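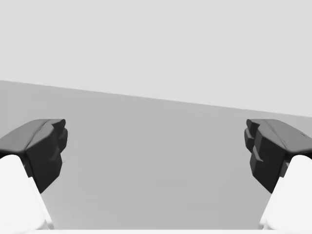 Figure 1. Simulated gripper camera view, fingers open, nothing held between them.

Evaluation of the Prondomach gripper kit: progress report, July 2023

Reporting period and scope

The work covers the second stage of the review funded by Mak. The aim is to decide whether the Prondomach two-finger kit, sold with a simulation model by Bullinico, is suitable for the sorting cell at Vudville. All trials to date have been run on the supplied model. Physical trials are planned for October.

Work completed

The model was loaded without changes to the finger geometry. The white finger links and the stepped dark fingertip pads are both present in the wrist view, which was needed for checking alignment before closing. Surfaces are plain and carry no texture, so the present results say nothing about performance against cluttered backgrounds.

A total of 887 grasp trials were run on simple blocks and cylinders. Of these, 801 ended with the part held at the end of the lift. The remaining 86 were failures, most of them on the smallest cylinder, where the part rolled out before both pads made contact. A further 335 trials with offset starting positions have been run but not yet scored.

Assessment of the kit

Installation took less time than planned. The manual is adequate on mounting and poor on the control settings — two default values differ from those in the software, and we have asked Bullinico which are correct. The contact settings for the pads are not explained at all. Until they are, the cylinder results should be treated as provisional.

Changes to plan

We have added 25 trials at reduced closing speed to see whether the rolling failures persist. No extra funds are requested for this.

Next steps

Score the offset trials. Repeat the cylinder set once the supplier has confirmed the default values. Agree the list of test parts with the Vudville site — the current list omits the flat trays.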